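We use cookies to keep you signed in. By staying on this site you accept our cookie notice.

House rules for hand-held gripper work in real homes?

Griet Wouters
Hello all! I've been asked to write a one-page set of good practice rules for our collectors, who go into people's homes and do tidying tasks with a pair of hand-held grippers. My draft has 11 rules already and I fear it's too long -- what would you keep? I'm mostly unsure about plastic bags, low cupboards and what people should wear.

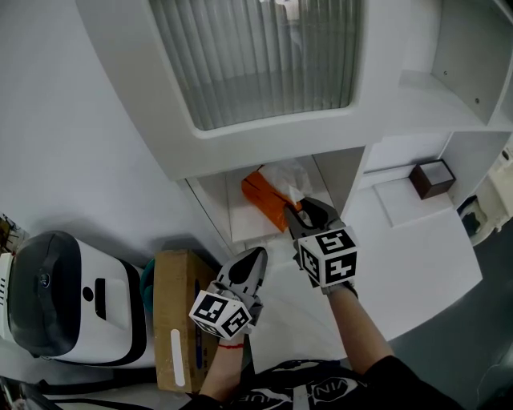
Cor Smits
Keep it short, Griet, and start with the markers. Sleeves, straps and bag handles should stay clear of the cubes. I'd also ask for plain tops with no lettering, and bracelets off, though I know people grumble about that one! For bags, pinch a corner and lift slowly. Glass doors get their own line: keep both grippers below the glass while you work in the compartment under it.

Evelien Verstraete
What Cor said. We ask for 80 clean takes per home and throw out any where the idle gripper wanders.

Teun Vanhove
ask the homeowner first, always

Last updated: December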